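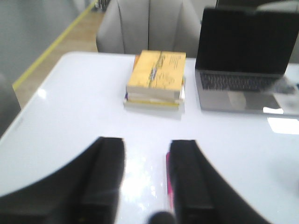
## Glossy white desk: how do I stop the glare and still keep my stuff on it?

**Elvira Ospina**

Hi everybody! I finally swapped my old brown desk for a white one with a super shiny top, and I love it, but wow, the light bounces right back up at me. By 4 in the afternoon I'm squinting at my laptop like I'm at the beach. I also have a pile of books that lives next to the computer (mostly workbooks and one fat reference thing I use every day), and I'm worried about the covers leaving color on the white. My sister had a red binder do that to her kitchen counter and it never came out.

So I guess I have two things going on. What do you all put down on a shiny top that doesn't look like a giant placemat? And is there a cleaner that won't leave those cloudy swirls? I tried plain dish soap and I can see every wipe I ever made. I don't want to spend a fortune, and I really don't want to cover the whole thing up, I bought it for the white!

---

**Anel Pretorius**

Oh, I have been through this exact thing. I've had a glossy top for 3 years now and I still like it, so don't panic.

For the glare, try moving the desk before you buy anything. Mine used to face the window and it was miserable. I turned it so the window is off to my left and most of the trouble went away in one afternoon. If you can't turn it, a thin felt mat just under the laptop does a lot. I use a gray one from Prullico, a small one, so there's still plenty of white showing all the way around it.

For the books, I wouldn't leave the same one on the bottom forever, especially in August when the room gets warm. I put a sheet of plain paper under my stack and swap it when it looks sad. Mine is a bunch of skinny paperbacks with a big one on top, and the skinny ones slide around like crazy on a slick surface (the paper helps with that too).

Swirls are usually too much soap. Use a barely damp microfiber cloth, then go over it right away with a dry one. I do mine in straight lines from the back to the front, no circles. If there's old soap built up, you may need to do it a few times with plain water before it looks clear.

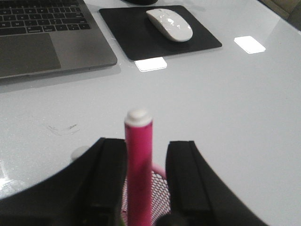 Pens are the other thing to watch on a white top, and I learned that the hard way with a purple highlighter that rolled off under a notebook. Get them standing up in something and keep it way down to one or two. A pink mesh cup with a single pink marker in it, cap on, is plenty for a desk that size, and the color looks so cheerful against all that white. I stick a circle of felt under any wire cup because the bottoms can scratch a shiny finish when you drag them, and then you'll see that scratch every single day.

---

**Stilter**

just get a desk pad. mine's a Dradis, had it forever, coffee all over it, still fine

---

**Elvira Ospina**

Thank you both!! I turned the desk this morning and it's already so much better, I can read my email without tilting my head. The dry cloth trick worked on most of the swirls, there's one stubborn patch by the front edge I'm still working on. Stilter, is yours the kind that curls up at the corners? My last one did and it drove me nuts.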